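Stovholm Opens Its Gripper Comparison Bench to Small Shops and Schools

PRULLANCE, Monday morning. Stovholm is very happy to share that its simulated kitchen, the one our own team has been using to try out grippers before we spend money on them, is now open to outside shops, schools and tinkerers who want to run the same comparison for themselves.

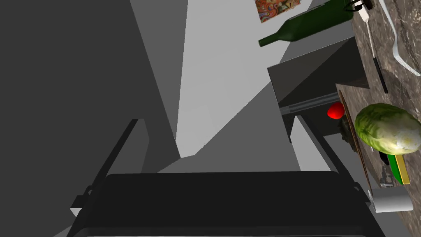
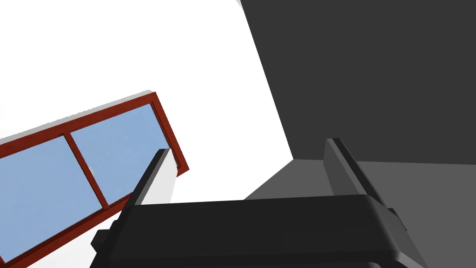
Views of an open two-finger gripper in the simulated kitchen at Stovholm

By the Stovholm Press Desk
Writer and outreach contact

If you have ever had to pick a gripper from a catalog, you know how hard it can be to tell two of them apart on paper. The numbers look alike and the drawings look alike, and then the thing arrives and you find that the fingers are a touch too short for the jobs you had in mind. We have been through that more than once (our storeroom could tell you stories!), and that is how this project got its start.

The bench lets you run one arm, one kitchen and one set of everyday goods while you change only the gripper or the controller. There is a lettuce and a tomato on a stone-look countertop, a fork and a knife, a green glass bottle and a few smaller items besides, and they all give a gripper something different to think about. A tomato asks for a light touch and a fork asks for a thin, careful pinch, and we have found that a gripper that does well with one can be quite clumsy with the other.

For this first release we compared 6 setups, pairing grippers from Garrido and Ullthorpe with three controllers. Each setup was given the same starting positions and the same time limit, and between them they made 2,802 grasp attempts. Of those, 239 were set aside for a second look after the two controllers we trust most disagreed on whether the grasp had held. We are publishing those along with the rest, and we would love to hear what other people make of them.

We also spent a good deal of time on camera placement, which we will admit took longer than anyone here had planned. A view from close to the gripper shows the fingers very well, but it can tilt the room at a steep angle, and as the arm turns the picture may hold a counter full of food or only walls and a window. Some controllers took that in stride and some did not. Anyone using the bench can move the camera, save the new spot and run the whole comparison again from there.

The first 20 outside groups to sign up will get help from our team in bringing in their own gripper models, at no charge. You will need a drawing of the fingers, the opening width and the closing force, and we will walk you through the rest by phone or in person at our Prullance office. Groups that sign up later are just as welcome and can work from the written guide.

Sign-ups are open through December. A second set of results, with softer finger pads from Ullthorpe and a slower closing speed on the Garrido models, will be posted to the same page when the runs are finished.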